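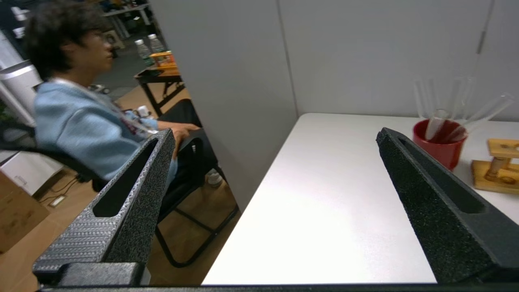
*Fig. 7. Dallent cell, glassware layout.*

## 7. House rules for glassware

Revised 11/05/2022. Replaces the February sheet, which was mostly exclamation points.

1. Agree on who has the stop button before you power the arm. "I thought you had it" is not a safety function.
2. Start every new routine at the Trundadel slow setting. The tubes are glass and have no opinion about your deadline.

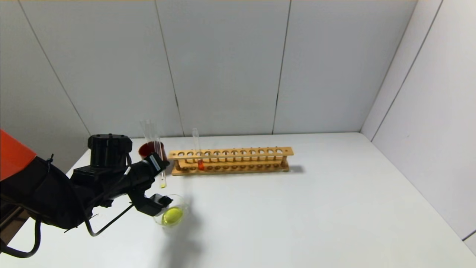
3. Lift straight up until the tube clears the rack, then travel. Shortcuts at rack height are how we got to form 598.
4. Use colored water for practice runs. Label it anyway.

> **Caution:** Keep hands off the table while the arm is enabled, even when it looks asleep. Waiting and stopped are two different states – the arm knows which one it's in.

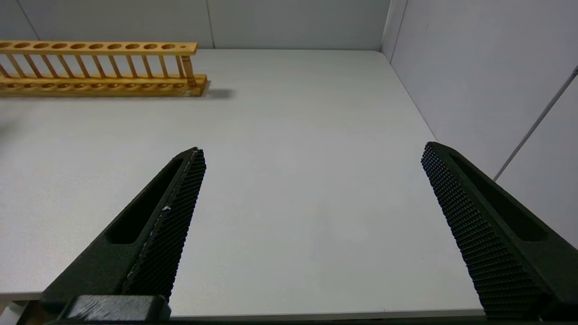 5. Check the finger pads at the start of each shift. Wipe off grit with a damp cloth and let them dry.
6. Log the pad check on the Cokwood sheet. A tick made from memory is fiction.
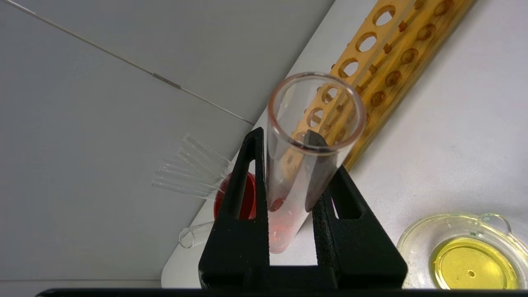 *Word count for this section: 227*

7. If a tube slips or cracks, stop the arm first and be sad second. Pick up glass with tongs.
8. Don't raise the grip force to cure slipping. Clean the pads, then recheck the Šťastný finger alignment.

**Note:** Error 900 means the gripper closed on nothing. Clear it at the panel, with the gate shut.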